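The Drawer Under the Window

1

By October the planner had learned to be frightened of string.

I don't know how else to put it. We had raised it on cartons and bottles, good square honest things, and it had grown up confident, and then somebody at Hamdan (who were paying for all this, and who were entitled to ask) wanted to know whether it could cope with the sort of drawer that everyone has in their kitchen. So I wrote a cost for tangles. If a strand ran from one thing to another, the planner was to think twice before pulling. I was rather pleased with it, and went home early.

The next morning it thought twice, and then it thought 3,377 times, and it had still not picked anything up.

I ought to say that the planner was called Pundach, after a hill above Eltdale that looks easy from the road. I had shared an office with it for so long that I had begun to take its silences personally. It would draw its little tree of possible moves on my screen, branch after branch, and every branch would stop short at the same place, like a child at the edge of cold water. I made tea. I read the log from the top, all of it, with my finger on the glass.

At four in the afternoon I gave up on the simulator, where every string was a neat chain of little capsules that behaved as I had told them to, and went down the corridor to look at the recordings from the real table.
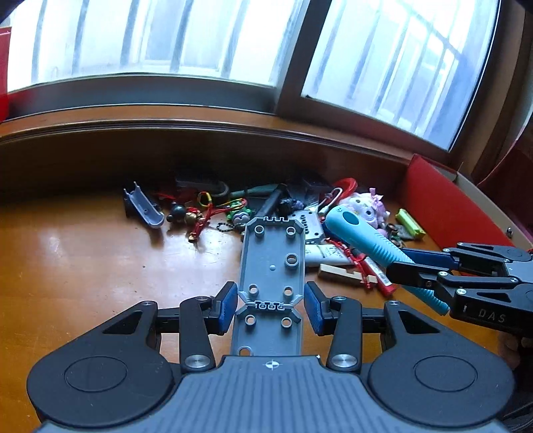

2

What I noticed was how little fuss there was. The grey plate with its row of tabs was held between two blue fingertips, and the handle with the teal end was in the other gripper, and there were red strings lying in a tangle in the same heap, next to a small gold bell, and the whole business was simply going on regardless.

I ran the clip back and forth until the corridor lights went off. Then I fed the same heap to Pundach and asked to see its costs, painted over the picture in red wherever it was worried. It was red from one side to the other. The plush toy was red. So was the windowsill, poor thing, which had never tangled anybody.

I found it then, and it was my own doing. I had measured the danger of a string by how near it lay, and in a heap everything is near to everything. What I should have asked was whether it would follow. I took the old rule out, and in its place I put a very small tug — 110 milliseconds, hardly a breath — after which the planner was to look again and see what else had moved.

Kuria, the older of our two lab machines, was still switched on. I tipped my own pencil tin out on to its table, with a length of parcel string for good measure, and let Pundach have it.

It drew its tree. It reached down, took hold of the stapler, tugged, and waited. The string shivered a little at one end and lay still. I found that I was holding the edge of the desk.

Then up came the stapler, quite slowly, and the arm carried it across and put it down on the far side of the table, and went back for the scissors.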